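How to Darn a Worn Heel Without Losing Your Patience

My aunt used to say that a sock isn't finished until there is more darn than sock, and I have come round to her way of thinking, though it took me a good few years and a great many lumpy heels. If you have a drawer of woolly socks you can't bear to part with (I certainly do!), then put the kettle on and let me take you through the way I mend mine.

What you will need

A darning needle, the long blunt sort with a generous eye. Wool that is close to the thickness of the sock. Small, sharp scissors. Something curved to put inside the heel, such as a darning mushroom, though an orange does very nicely and so does a smooth light bulb that has had its day. I used a wooden egg from the market in Trorkenton for years until it rolled behind the cooker, where I believe it still is.

As for wool, I buy a little 100 gram ball of sock yarn and it lasts me through two winters of mending. Don't fret over matching the colour. I did at first, and spent far too long holding greens up to the window, and then Esi Quansah at our mending evening showed me a grey sock she had darned in bright mustard and I never bothered again.

Getting ready

Wash the sock first and let it dry fully. Turn it the right way out, slip your mushroom inside and settle the hole over the top of the curve. You want the fabric lying flat but not stretched. If you pull it tight now, the darn will come out baggy, and you will feel it inside your shoe all day long.

Snip away any really ragged bits, but leave the good loops alone, even the ones that look a bit sorry for themselves.

Laying the first threads

Cut a length of wool as long as your arm. Don't knot it. Start a good 2 cm away from the hole, down in the sound knitting, and work a row of small running stitches going up. At the top, turn and come back down right beside the first row, leaving a tiny loop at the turn to allow for shrinking.

When you reach the hole, simply carry the wool straight across it and pick up your stitches on the other side. Keep going until you are well past the far edge. For a hole the size of a thumbprint I usually end up with 20 rows, and it does look rather like a small harp at this stage, so please don't lose heart.

Weaving across

Turn the sock sideways. Now weave over one thread and under the next, all the way across, and on the way back do the opposite. Push each row up snugly against the last with the tip of the needle. Take it gently, have a biscuit, and look up now and then to rest your eyes.

When the hole is filled, run the end through a few stitches of the sock and trim it. A warm iron over a damp cloth will settle everything down.

Do let me know how you get on. I'm hoping to write up elbows in April, once my blue cardigan has given way completely, and it's very nearly there.

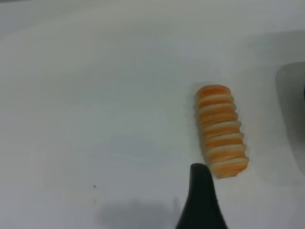

Orange and cream stripes, on white.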